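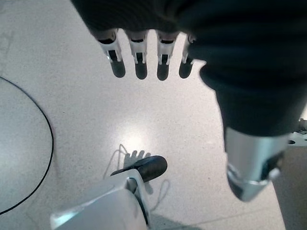
4. Setting up the audio guide for a site visit

This section covers the Owino handheld audio guide when it is used at temples, shrines, monasteries and other heritage sites. Charge the guide fully before you start. If you have not yet made a Morkar account, go back to section 3.

4.1 Loading a site tour

1. Turn on the guide and wait for the home screen.
2. Connect to Wi-Fi. Hotel networks that open a sign-in page will work, but the page can take a minute to appear.
3. Select Tours, then Find a Site.
4. Type the name of the site or the nearest town. Local spellings vary a good deal. If nothing comes up, try the first four letters only.
5. Select the tour and press Download. A full tour with maps takes up roughly 80 MB.
6. When the download finishes, a solid dot shows next to the tour name. A hollow dot means the maps are still loading.

Note: Many sites have weak mobile coverage or none. Load tours the evening before.

4.2 Choosing a language and walking route

1. Open the tour and select Language. The spoken language and the text language are set separately.
2. Select Route. Short routes cover the main buildings only. Long routes include outer gardens, ruins and museum rooms.
3. If anyone in your group has trouble with stairs, turn on Step-Free. Some stops will drop off the list.
4. Press Save. The first stop is shown with its number.

Stop numbers on the guide do not always match numbers painted on signs at the site. Go by the stop name. Stop 101 is reserved on every tour for general visitor information, including restrooms and drinking water.

4.3 At the entrance

1. Buy your ticket first. The guide does not include admission.
2. Ask at the gate whether recorded guides are allowed inside. A few temples permit them in the grounds but not in the prayer halls.
3. Plug in the earpiece and set the volume before you go in.
4. Turn on Quiet Mode. This shuts off the speaker, the key tones and the low battery beep.

Caution: Do not use the speaker in any area where people are praying or meditating.

Caution: Where shoes must be removed, stone paving can get very hot by the middle of the day. Carry a pair of thick socks. Check first that socks are allowed.

4.4 Using the guide inside

1. Walk to the stop and press Play. If location is on, the guide will offer the nearest stop by itself.
2. To pause, press the center button once. To repeat the last passage, hold it down.
3. To skip ahead, press the right arrow.
4. At stops marked with a bell, the recording waits until you press Play again. These are places where a ceremony may be going on.

Location is less reliable under thick roofs and in cave temples. If the guide keeps jumping between stops, turn location off and pick stops from the list.

Note: Tours over 3,000 meters above sea level have a rest reminder after every third stop. It can be turned off under Settings, Reminders.

4.5 Sharing one guide

Up to 6 earpieces can be paired with one guide using the Bradel splitter, sold separately.

1. Plug the splitter into the earpiece socket.
2. Wait for the green light.
3. Turn on each earpiece within arm's reach of the splitter.
4. Set the volume on each earpiece. The volume on the guide itself no longer has any effect.

Battery life is shorter with the splitter in use. Bring a power bank for a full-day visit.

4.6 After the visit

1. Turn off Quiet Mode, or the morning alarm will not sound.
2. Wipe the guide with a dry cloth. Dust and incense ash collect around the buttons.
3. Delete tours you have finished with under Tours, Manage.

Tours bought through Rurkon stay in your account and can be downloaded again. Tours on a day pass are removed at midnight, local time.

Related sections
Making a Morkar account
Charging and battery care
Pairing the Bradel splitter
Rurkon tour passes and refunds
Changing the map scale
Resetting your Owino guide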